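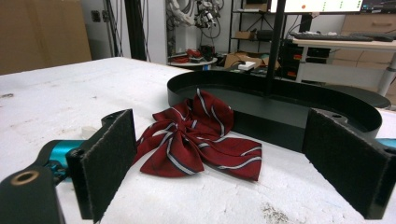 3. Data Collection in the Student Project

3.1 Setting and participants

The work reported in this section was carried out in Climow, the one-semester project course attached to our manipulation lab. The course had 15 students, most in their third year, split into teams of three. None had trained a policy before, and only two had used a hand-held gripper. Each team chose one household item and was responsible for it from the first recording to the final evaluation. The items had to be soft, small enough for one hand, and easy to replace. Team Femus worked with a bow tie, dark red with diagonal stripes, and we follow that team here because its records are the most complete.

3.2 Task

The task was to pick up a cloth item from a white board and put it into a shallow black tray with an oval rim. The teams could use one hand or two. The start pose of the item was not fixed. Before each demonstration the student crumpled the item and dropped it on the board, and a drop was repeated only if the item landed in the tray or off the board.

A bow tie is a harder object than it looks. When it is bunched up, a loop can stand well above the rest of the fabric while the tail lies flat, so a grasp that works on the loop tells the policy little about the tail. Team Femus first let each operator choose where to grasp. After reviewing the early recordings in October, they agreed to take the highest point of the fabric every time. We discuss the effect of this rule in Section 5.

3.3 Recording procedure

Demonstrations were given with a pair of hand-held grippers, one per hand, as shown in Figure 3. The operator keeps the idle gripper low and open over the board while the other one makes the transfer.

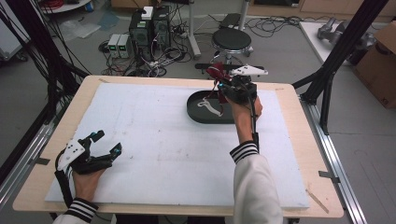 Figure 3. Two-handed demonstration, with the dark red cloth held above the oval tray.

Sessions were limited to one hour, with a change of operator halfway through. Students marked failed attempts at once in the Kneath logging tool and did not delete them. We asked for this after a pilot run in which one team had removed its failures and could no longer say how many there had been.

3.4 Resulting data

The full set, which we call Carkedach, holds up to 3,000 demonstrations across all 5 teams. Team Femus contributed 676 of these. The teams did not record at the same rate - two of them lost most of November to a calibration error and caught up only in part. We did not balance the set afterward. All results in Section 4 are therefore given per team, and the pooled result is listed separately.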